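**Dishwashing by hand** is the cleaning of plates, cutlery, glasses and cooking vessels with water, a cleaning agent and a tool such as a cloth, brush or sponge. It remains common in homes that own a dishwashing machine, mainly for pans, knives and delicate glassware.

## Tools

Before manufactured sponges were widely sold, households used rags, bundles of twigs, sand, ash and dried plant fibers. The dried inside of the loofah gourd is still used in many countries. Brushes with a long handle are preferred in much of northern Europe, and they dry faster than a sponge because air moves freely between the bristles.

The two-layer sponge joins a soft cellular body to a thin abrasive pad. The soft side holds water and detergent, while the rough side is kept for food that has dried on. Pads vary in hardness – those sold for nonstick pans are milder than those meant for steel. A coarse pad can dull glazed ceramics and scratch clear plastic.
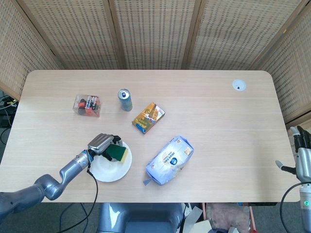

## Method

Most household guides give the same order of work. Food scraps are scraped off first. Glasses are washed next, followed by cutlery, plates and finally greasy pans, so that the water stays clean for as long as possible. Rinsing follows in a second basin or under the tap.

Practice differs by region. In parts of Britain and Ireland, dishes were often left to drain without a rinse. Róisín Flanagan's study of home routines, *The Second Basin*, drew on 132 household diaries and found that the habit usually passed from parent to child with little discussion.

## Drying

Dishes may be dried with a towel or left in a rack. The Finnish drying cupboard, a cabinet with open shelves fixed over the sink, lets water drip straight into the basin. Towels need frequent washing, as a damp towel can carry bacteria from one item to the next.

## Care of sponges

A sponge should be rinsed, squeezed out and stood on edge after use. It is normally replaced when it smells, tears or loses its shape. Cellulose sponges stiffen as they dry and soften again in water – polyurethane ones stay flexible.

## See also

- Dish rack
- Scouring pad
- Washing soda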